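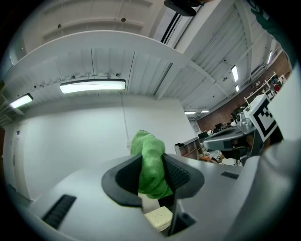
I've had the Sustetti hand-held gripper pair since December, and I'm still finding excuses to pick it up! You hold one in each hand, do the chore yourself, and the recording becomes the lesson for the robot. The fingers are soft and bendy, so cloth bunches up between them nicely. My old Nomura set had flat metal tips and dropped a rag every other try (I don't miss it).

The marker cubes click on and stay put, and tracking held up in all but 21 of my 156 takes.

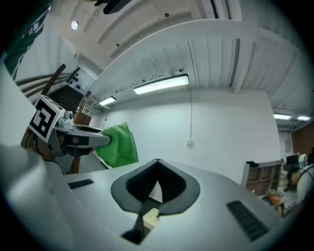

Green cloth in one gripper, seen from the other.

Gripes? The cables tug a bit when you reach across yourself, and the manual is thin. I'd still pick it over the remote-control arms from Cimatent, where folding anything took me forever. 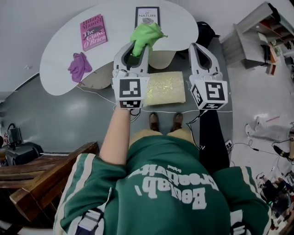 Do you need a robot in the room to record?
You only need the grippers and a computer. The robot comes in later, once you have enough takes to train on.

Posted 4 January 2021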